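Progress Report: Demonstration Visit, Household Assistance Program
Submitted to the Baluyot Fund
February 21, 2024
By the Program Office, Preltatent

Purpose of this report

This report covers the demonstration visit held at the Masdale residence under the current grant. It describes what was shown to the Fund's delegation, records the questions raised by the visitors, and sets out the work planned between now and the next reporting date in May. A separate financial statement has been sent under the usual arrangement and is not repeated in these pages.

The grant agreement requires one on-site demonstration in each reporting period. The first was held in the workshop at Wiltau, on a fixed bench with prepared items. At the close of that visit the Fund asked that the second demonstration take place in a furnished home, with the contents of the rooms left as the household keeps them. Preltatent accepted this request, and the program was planned accordingly.

Preparation for the visit

The Masdale residence was made available to the program for the full period of preparation. No furniture was moved or replaced. Staff checked the floor for loose cables along the planned route, confirmed that the emergency stop could be reached from both doorways, and agreed on a standing area for visitors behind the operator's table.

A practice day was held with program staff in the place of visitors. It showed that the original schedule allowed too little time for changing over between tasks. One task, the sorting of cutlery, was therefore dropped from the visit and will be shown at Wiltau instead. The remaining tasks were laundry handling, the clearing of a side table, and the return of small items to a shelf.

Written guidance was sent to the delegation before the visit. It covered safe distances, footwear, and the points at which visitors would be asked to remain still. The delegation consisted of 7 persons, all of whom had read and signed the guidance on arrival.

Conduct of the demonstration

The visit opened with a short briefing in the kitchen. The operator explained the controls, the limits placed on the speed of the arm, and the circumstances in which a session would be stopped. Visitors were then invited into the living room, where the laundry task was shown first.

Laundry was chosen because it was the task on which the Fund had requested the most detail. Fabric changes shape whenever it is touched, and a method that works for a folded towel may fail on a garment hanging by one edge. The drying rack used at Masdale is an ordinary model. Its legs spread across the floor and limit the directions from which the gripper can approach, so the operator must choose a path before the arm is brought near the clothing.

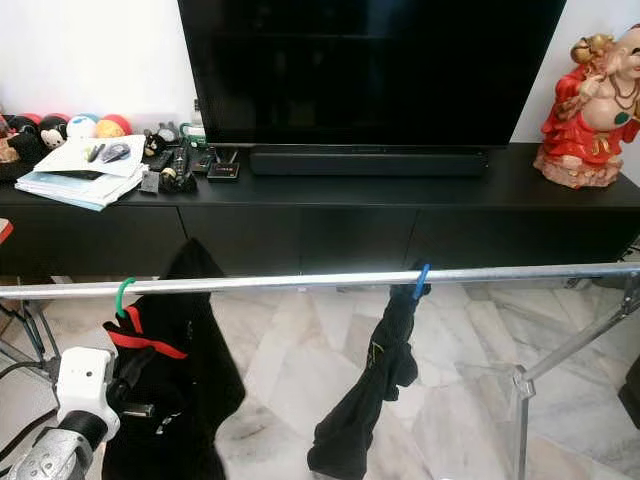 Laundry task, living room at Masdale: the gripper beside a black garment on the drying rack.

The living room also contains a large television on a low console, with many small belongings set out along it. These were not part of the task. The visitors noted their presence with interest, as the Wiltau bench had offered nothing similar, and asked how the system tells the items it should handle from those it should leave alone. The operator explained that in the present phase this decision rests with a person. The system is given an area in which to work, and everything outside that area is treated as an obstacle.

The second and third tasks followed after a short break. The clearing of the side table was completed within the time allowed. The return of small items to the shelf was stopped once by the operator, when a visitor stepped forward of the standing area, and was resumed after the room had been checked. The stop was carried out according to the written procedure and has been entered in the safety log.

Questions raised by the delegation

The delegation asked whether the results obtained in a single home could be relied upon elsewhere. Preltatent's position is that they cannot yet be. The Masdale residence has hard, level floors and good daylight, and neither condition can be assumed in other homes. A second residence with carpeted rooms is being sought.

A further question concerned the handling of delicate clothing. The gripper has so far been used on everyday garments only. Knitwear and items with loose fastenings are excluded under the current test plan — this was a condition of the original proposal — and the exclusion will stay in place until the force limits have been reviewed.

The delegation also asked how household privacy is protected when recordings are made. Members of the household give written consent before each series of sessions and may ask for any recording to be deleted. The consent form was shown to the visitors, who suggested that the paragraph on storage be rewritten in plainer words. This suggestion has been accepted.

Finally, visitors asked to see an unsuccessful attempt as well as successful ones. The program had not planned for this. Recordings of failed attempts were shown on a laptop at the end of the visit, and the Fund may wish to make this a regular part of future demonstrations. Preltatent would support such a change.

Progress against the agreed target

The agreed target for the period was 1,000 recorded sessions across all tasks and both sites. The number completed and accepted at the close of the period was 953. The shortfall is explained by the time spent moving equipment from Wiltau to Masdale and by the pause in recording during preparation for the visit. Of the accepted sessions, 200 were recorded at Masdale, and this share is expected to rise now that the equipment is installed there.

Sessions are accepted only after review by a second member of staff. The review standard was not changed during the period, and Preltatent does not propose to relax it in order to meet the target sooner.

Matters requiring attention

The standing area for visitors proved too small. Those at the back had a limited view of the laundry task, and it was this that led a visitor to move forward during the third task. For the next visit the delegation will be received in two groups, with a screen in the kitchen for the group that is waiting.

The briefing was also longer than necessary. Several visitors remarked that the material on controls would have meant more to them after they had watched the arm in use. The order will be reversed.

The lease on the Wiltau workshop is due for renewal during the coming period. The landlord has indicated that the terms will stay the same, but written confirmation has not yet been received. The Fund will be informed if this affects the schedule.

Work planned for the coming period

Recording at Masdale will continue, with priority given to the laundry task. The remaining sessions needed to meet the target will be completed first. Staff will then begin work on removing garments from the rack and placing them in a container, a step which was left out of the demonstration.

The review of force limits will be carried out at Wiltau and its findings attached to the May report. The revised consent form will be sent to the Fund for comment before it is put into use.

Preltatent requests the Fund's approval for two items: the use of a second residence, subject to a site inspection, and the inclusion of failed attempts in future demonstration programs. No additional funding is sought for either item. A reply before the May report would allow both to be included in the plan for the following period.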